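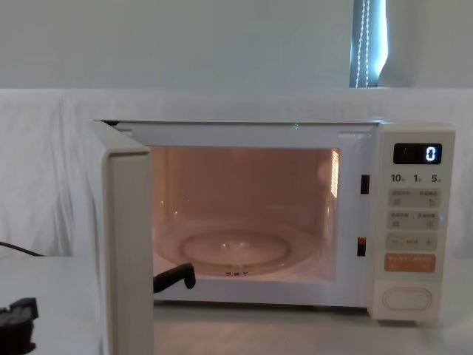

Which devices does the notice cover?

The Halodance privacy notice applies to any appliance that is paired with a Halodance account, and to the account itself. It does not apply to an appliance that has never been paired. A plain countertop microwave with a hinged door and a light inside the cavity collects nothing under this notice until a paired module or smart plug reports on its behalf. From that point, the module is the covered device and its usage records are personal data.

What data is collected?

Account data: name, email address, postcode and password hash. Device data: serial number, firmware version, on and off times, power draw and fault codes. Network data: IP address and the name of the wireless network. Audio is collected only from models with a microphone, and only after the wake word.

Is usage data really personal data?

Yes. On and off times linked to an account can show when a household is at home. We treat them as personal data even where the account holder lives alone and has given no name.

What is the legal basis?

Contract, for data needed to run the service. Legitimate interests, for fault analysis and security. Consent, for marketing and for any sharing with Bavar. Consent can be withdrawn in the app under Settings, then Privacy.

Who receives the data?

Gillies hosts the account database. Femer handles repairs and receives the serial number, fault codes and a delivery address when a repair is booked. Bavar receives tariff and usage data if you have joined the energy scheme. We do not sell data to brokers.

How long is it kept?

Device data is kept for 183 days, then deleted or reduced to daily totals with the account number removed. Account data is kept until the account is closed. Repair records are kept for six years.

How do I ask for a copy?

Use the request form in the app or write to the data protection officer, Rhiannon Rowlands. We reply within one month. This may be extended by two further months for complex requests, and we will tell you if so. There is no charge. Exports of more than 2,000 rows are sent as several files of up to 500 rows each.

Can I have everything deleted?

You can ask. We will keep records that we are required to hold by law, such as invoices. Deleting the account unpairs all devices, and scheduled functions will stop.

I sold an appliance without unpairing it. What now?

Remove it from your account under Devices. The new owner cannot see your past data, but you may continue to receive their fault alerts until it is removed. Error 454 means that the device is still paired with another account.

When was the notice last changed?

In February, to add Bavar as a recipient.

Related articles
Cookie settings explained
Turning off the microphone
Resetting a paired module
Joint accounts and shared homes
How to complain to the regulator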